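3.2 Sorting visitor comments at the two sites

Comment cards were collected at the Grilldale wetland centre and at the Ornilska forest reserve, where guided walks run from spring until the first snow.
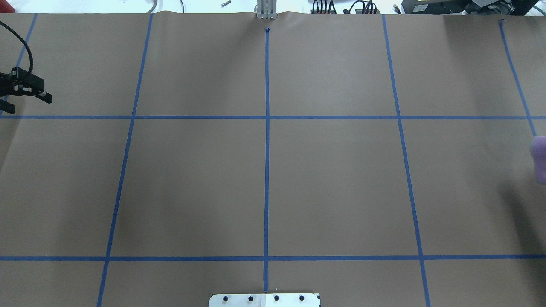 Figure 2. Grid of blue tape on brown paper.

The cards asked visitors one open question: what, if anything, would you tell a friend about today's walk? We chose this wording after a short trial in July, when a longer form with rating scales was mostly handed back with the scales filled in and the written part left blank. Cards were given out at the end of each walk by the guide and dropped into a closed box at the exit. No names or contact details were requested.

In all, 208 cards could be used. Cards were set aside if they were unreadable or dealt only with parking, toilets or the café. Comments on these matters were passed to the site managers and are not discussed further. Where one card held several separate remarks, each remark was treated as a unit of its own, so that a visitor who praised the guide and complained about the signs is present in both groups.

Two coders read the remarks separately and placed each one under a theme. The first round produced 8 themes, several of which overlapped. "Seeing animals" and "luck", for instance, were hard to keep apart at Ornilska, where most visitors who mentioned an animal also said how lucky they had been to see it. The themes were merged after discussion and the cards were coded again from the start. Remaining differences were settled by a third reader who had not visited either site.

The sites differ in ways that matter for the reading of the results. Grilldale has fixed hides, a surfaced path and printed panels supplied by Dostorell, and a visitor can go round without speaking to a member of staff. Ornilska has almost no signs beyond the Rusnák gate and relies on the guide for nearly everything the visitor learns. Remarks about "information" therefore mean the panels at one site and a person at the other - a point we return to in Section 4.

Two limits should be noted. Guides knew the cards were being collected, and this may have affected how they led their groups. Families with small children also tended to leave before the end of the walk, particularly at Ornilska, and are likely to be under-represented. We did not attempt to correct for either.

3.3 Interviews with guides

Guides at both sites were interviewed once the cards had been coded. Interviews took place on site, usually before the first walk of the morning, and followed a short list of topics drawn from the merged themes.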